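Garnbridge Snack Label Transcripts

Typed transcripts of the printed text on retail snack packaging, kept as plain UTF-8. The set has 2347 records from 597 products. Maintained by Noeline Paewai; spelling rules by Ngaio Ashby.

Files

labels.tsv – one record per line, tab separated
products.tsv – one line per product
splits/ – train, dev and test lists

Fields in labels.tsv

record_id, product_id, panel, lang, text

The panel field takes front, back, side or seal. Line breaks in the source are written as a vertical bar. Allergen statements keep their original capitals.

Snack packages on a wooden tabletop, first and third; the second has a gray basket at the left.

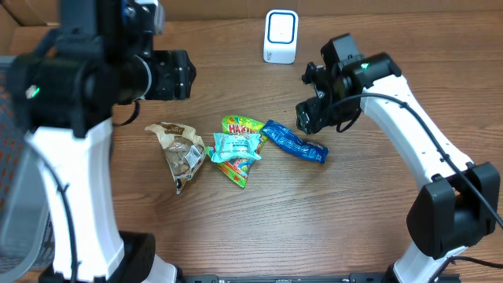
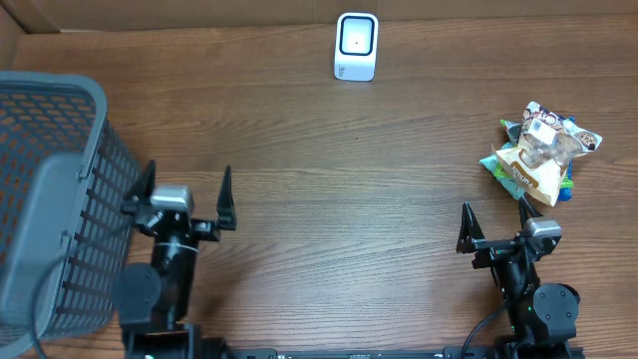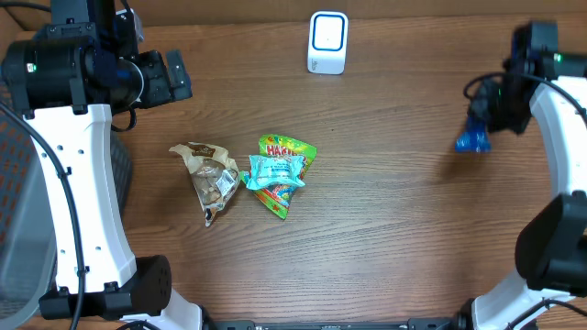

Splits are made by product, so no product_id appears in more than one list. The test list holds 236 records and the dev list 60.

Known problems

Net weight is sometimes given twice in text, once in grams and once in ounces. Both are kept. Best-by dates were removed in the July release, but lot codes were not. Accented letters in the Drisholm records are composed (NFC); earlier copies mixed both forms and will fail a byte comparison.

Version 1.2, December 5, 2022. Text is released for research use.

Related items
Gavwood Recipe Card Text
McPhee Shelf Tag Corpus
Drisholm Allergen Terms

Contact: Noeline Paewai, Garnbridge | © 2022 Garnbridge | Back to top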